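## 4. Levelling and first weighing

Applies to the Kivero bench scale, models 7 and 13. Read section 3 (unpacking) before starting. The scale must have stood in the room where it will be used for at least 13 hours.

1. Remove the transit screw from the underside and keep it in the bag supplied. The scale must never be moved between buildings without it.
2. Place the scale on a firm, flat worktop. Avoid windowsills, fridge tops and any surface shared with a mixer.
3. Turn the two front feet until the bubble sits inside the ring. The rear feet are fixed.
4. Plug in the Stendeck adaptor. Other adaptors of the same voltage may fit the socket but are not covered by the guarantee.
5. Press and hold ZERO until the display shows `0`. If it shows `E7`, the pan is touching the draught collar. Lift the pan, turn it a quarter and lower it again.

> **Caution:** Do not press on the pan to test it. Loads above 400 g on model 7 can bend the load cell, and the damage does not show on the display.

### 4.1 Surfaces covered with cloth

Cloth under the feet lets the scale settle slowly, and readings drift downwards for several minutes. Fold the cloth back so that all four feet stand on the bare top. Dishes and cups may stay on the cloth beside the scale provided they do not touch the pan or the cable.
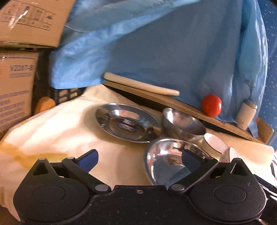

### 4.2 Weighing with a dish

1. Put the empty dish in the centre of the pan.
2. Press TARE once. Wait for the small circle at the left of the display.
3. Add the food. Read the weight when the circle returns.
4. Take the dish off. The display shows the weight of the dish as a minus figure. Press TARE again to clear it.

Note: the dish counts towards the maximum load. With a 439 g dish, model 7 is already overloaded; use model 13.

### 4.3 Check weight

Repeat the check each July and after any move. Record the result on the card in the lid. Readings outside the limits on the card should be sent to Kerttu Savolainen at the Dunstan service desk.

Section revised 31/03/2022, S. Chettiar.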